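Flat-pack side table draws queue at Dranden repair morning

A small white table with push-in legs turned out to be the busiest thing at the Dranden repair and assembly morning in June, organisers said. The doors opened at ten and there was already a line down the steps.

The morning, put on by the Mokonik reuse shop, is for people who have furniture at home in a bag or box and no idea how it goes together. Bring it in, get it built, take it home. No charge, tea extra.

Ashraful Weerasinghe, who runs the bench, said 40 households had put their names down this time. Second-hand plastic furniture mostly. Shelving, shoe racks, a lot of little tables with the instructions long gone.

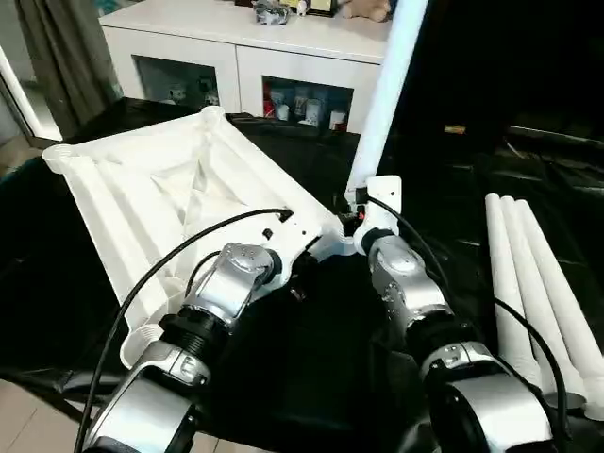
The shop has now handled 1,676 pieces since it started and wants to get past two thousand by the end of the year. Storage is the problem — the back room at Ko Street is full to the door, and the council lease is up for renewal in the autumn.

Legs are the usual trouble, Weerasinghe said. People lose one, or push it in at an angle, then stand a lamp on top and wonder why it leans. His advice was to start with the base upside down on the floor or on a low table, something under it so it doesnt scratch, and fit all four legs loosely before pressing any of them home.
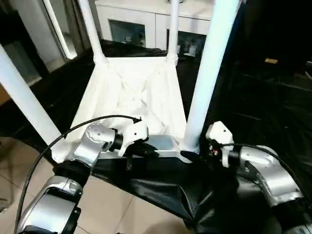
Missing parts are kept in crates by the till, sorted by width. Visitors can rummage. A spare leg is 2 pounds, same for a corner joint, and money goes towards the rent. Last month the crates brought in £368, a record for the shop.

Not everything gets fixed. A wardrobe from Edov Road went back with its owner in the same three bags it came in, a hinge short. Two bookcases were kept for parts.
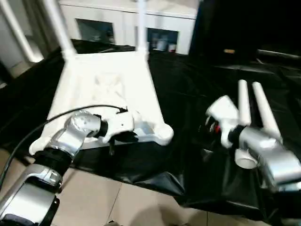

Cleaning comes up nearly as often as building. Most of what is handed in has been in a shed or under a bed, and the shop will not put a price on anything until it has been wiped down. Grey smudges like the ones on the flat top of a white frame are common on pale plastic and people tend to go at them with a scourer, which leaves it worse. Warm water, a drop of washing-up liquid, a soft cloth. Leave the legs til last, they roll. Anything with a crack near a corner is put to one side and does not go out on the shop floor.

Weerasinghe wants longer hours. The morning finishes at one, and there were still people holding boxes when the shutters came down. An evening session is being talked about, six till eight, if the shop can get the key.

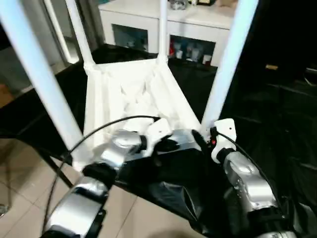
Ashraful Patwary said he would come to an evening one but not a morning, as he works earlies, and that he has had a table sat in the hall with two legs on it since Easter. He asked whether the spare parts could be put by for people who ring ahead. The shop says yes — give the width of the leg and a name.

Next session is in July, same place, doors at ten. Large wardrobes by arrangment only.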